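Notebook - marker table, February

Started at 8.15 with coffee and a very good mood, as the overnight sync to Murkik finished cleanly for the first time since we moved the storage. All of last week's episodes are there and they open! Kartini checked a handful at random and the timestamps line up with the joint log. So we can stop copying things across by hand and get on with the fun part.

Aim for the day

Collect the first proper batch for Triviline, our small pose-and-grasp learner. Up to now it has been fed on whatever we had lying about, and you can tell: it does well on cups in the middle of the table and goes vague near the edges. The plan is 100 teleoperated episodes with the tagged objects, of which we hope to keep at least 70. Each one starts from a fresh layout, the operator reaches for one object, and the tags give us the object pose for free. No hand labelling. I still find that delightful.

Setting up

Did the camera calibration before touching anything else. First go was poor, with the error creeping up towards the right-hand side. Second go, with the board held at steeper angles and more of them, was much better, and I've saved that one as the default. Please don't overwrite it without leaving a note in here.

Exposure: the white prints bounce a lot of light, and when the exposure is too long the white part of a tag bleeds into the black squares and the detector drops it. Brought it down in small steps until the tags came back, then one step more for safety. The picture looks a bit gloomy on the monitor but the detector loves it.

Changed the episode naming as well. It now goes object, layout number, operator initials, attempt. The old names were only a running count, and finding all the "cup, reached from the left" episodes meant opening every single one (Kartini did this once for Druren and has not forgiven me).

Morning batch

Got 40 episodes done before lunch, which beats anything we've managed on this table. The big help was Cheng, the little script that suggests the next layout. It looks at where the objects have been so far and picks somewhere we haven't covered, so we no longer drift back to the same three comfortable spots. It does sometimes suggest a place the arm can't reach without folding up on itself. I've been skipping those by hand and writing down the layout number, and I'll put a reach check in when I get an hour.

Threw out 13. Most were my own fault: starting the recording after I'd begun to move, or stopping it too soon. A few had a tag lost for so long that the pose simply froze. Those I've kept in a separate folder, as they might be handy for teaching the model what a bad track looks like.

Things to know about the table

- Cup goes upside down, narrow end up. It has tags around the side, so there is usually one to go on even when it's been turned.
- Flat sheet with the two-by-two grid lies between the objects and gives us a table reference. If it slides, stop and start a new episode.
- The stand with the ball on top is the hard one and the most interesting. The neck tag and the sloping tag on the base point different ways, and I want to see whether the model learns to trust whichever it can see best.

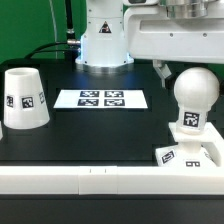
Afternoon

Kartini drove and I watched the tracks. She is far smoother than I am on the approach, and her episodes are shorter too. Worth having both of us in the set, I think - if the learner only ever sees one pair of hands it will pick up that person's habits along with the task.

We also tried a few slow, deliberate misses: come in slightly off, pause, correct, carry on. Druren never had any of those and could not recover from a bad approach at all. Tagged them "recover" in the notes field so they can be weighted separately.

To do

- Reach check in Cheng
- Print spare tags, matt paper this time
- Short training run on the morning batch only, just to see the loss curve (can't wait)
- Ask Kartini to write down her hand controller settings, mine feel sluggish next to hers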